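The Second Edition

The letter from Plimmont came in September, addressed to Dr J. Ra, and it asked whether he would consider revising his chapter for the new edition of the handbook. Jong-dae Ra read it standing up in the hall with his coat on. He had never cared for the first edition. It ran to 425 pages, it cost more than his shoes, and his chapter had been put next to one by a man who believed that village bands had invented the weekend.

"They want it by spring," he said at supper.

"Who does?" said Ro-un Yeom.

"Plimmont. The music book."

"I thought they'd gone under."

"They were bought. Everybody gets bought."

Ro-un went on eating. She had played the viola for a living until her shoulder gave out, and she regarded the history of music much as a plumber might regard the history of water. It had happened. People had been paid for it or they hadn't.

His chapter was about the Rusov songs. Anyone who had studied the subject knew them, or knew the story, which was better than the songs. In the winter of the long strike at Zovwood, so the story went, the mill hands had come out into the yard every evening and sung, and a schoolmaster called Rusov had stood among them with a notebook and taken the songs down as he heard them. Eight songs, all in the mouths of working people. Scholars had been very moved by this. They had written about the yard as a public space and the voice as a form of labour. Jong-dae himself had once used the phrase "a community singing itself into being", and a woman in the front row had closed her eyes.

He no longer believed a word of it.

It had begun with the keys. Two of the songs sat so high that a trained soprano would want a glass of water afterwards. He tried to picture loom mechanics in January, hungry, hitting a top B flat in the open air. Then there was the notebook, which was clean. He had handled it in the archive and found no blots and no crossings out, with every bar line as straight as a fence. He had once tried to take down a single tune from a man singing in a pub, and his page had looked like something a hen had done.

"Perhaps he copied it out neatly at home," said Ro-un.

"Then where's the messy one?"

"In the stove. I'd have burned it."

"That's very convenient for him."

"It's what people do with messy ones, Jong-dae."

He didn't like that, mostly on account of its being sensible. He went upstairs and took down his own chapter and read it from the beginning. It was worse than he remembered. On the third page he had described the snow. There was no source for the snow. He looked for the footnote and found that it led to a book by Maillard, and when he found Maillard on the lower shelf, and turned to the page, Maillard had a footnote too, and it led to a lecture that had never been printed.

So there had been no snow, or there had been snow and no one had bothered to say so. He sat on the floor with both books open and felt rather cheerful.

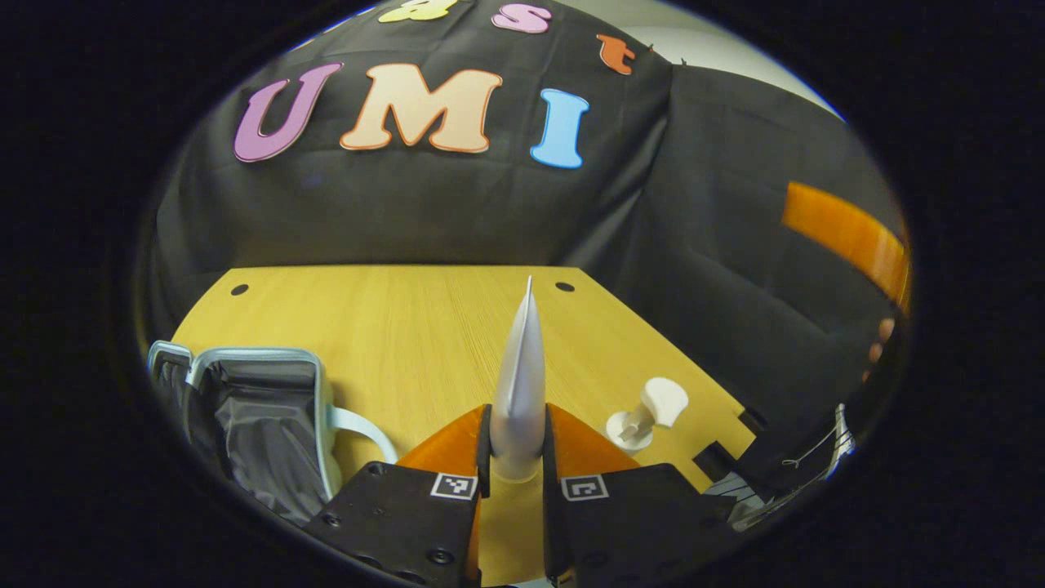
Did the mill hands at Zovwood sing the Rusov songs during the strike?

They may have sung something, but the only person who ever claimed to have heard those eight was Rusov, and he was hoping to sell them.

He wrote that down on the back of the Plimmont letter and looked at it. It would do for an opening. It was also, he suspected, going to be sent back to him by a polite young editor with the word "tone" in the margin.

For the next few weeks he did the thing properly. He went back to the archive and asked for the wages books, the strike fund, the letters of the mill's owners, who had complained about everything and would surely have complained about singing. They complained about smoke. They complained about a dog. One of them wrote two sides on the price of candles. Of an entire workforce bellowing under his window every night he said not one thing.

"Maybe he was deaf," said Ro-un.

"He mentions the dog barking."

"Maybe he liked it, then."

"The dog?"

"The singing."

Jong-dae put down his fork. He had a whole paragraph resting on that silence. Owners wrote down what annoyed them. It had not crossed his mind that a man might stand at his window of an evening, with his workers shouting at him in tune, and be ashamed to tell his brother he had opened it a crack.

"There's no evidence for that," he said.

"No," she agreed. "Is there any for yours?"

He slept badly. At five in the morning he was in the front room with the lamp on and the facsimile of the notebook on his knee, and because there was nobody up to hear him he tried the third song, the low one. His voice was poor and always had been. He took it slowly. Halfway through the second verse there was a place where the tune held on for a beat too long before the line moved, and he had always taken it for clumsiness on Rusov's part, a schoolmaster's bad ear. He ran out of breath just there. He breathed in, and the tune waited for him, and then they both went on.

He tried it again and ran out in the same place.

It proved nothing. A clever forger would put in a breath. A stupid one might put one in by accident. Plenty of written songs had breaths in them, and Maillard, no doubt, had something foolish to say on the point. Jong-dae turned the page and turned it back.

"You're flat," said Ro-un from the stairs.

"I know I'm flat."

"What's that long note doing?"

"I don't know."

She came down in her dressing gown, took the facsimile off him, and held it near the lamp. She hummed the line under her breath, beating time on the arm of the chair with her good hand, and she stopped where he had stopped.

"Do you want tea?" she said.

"In a minute."

He found the Plimmont letter under the cushion and read what he had written on the back. He crossed out "and he was hoping to sell them". A little later he wrote it in again, smaller, with a question mark, and went to see about the kettle.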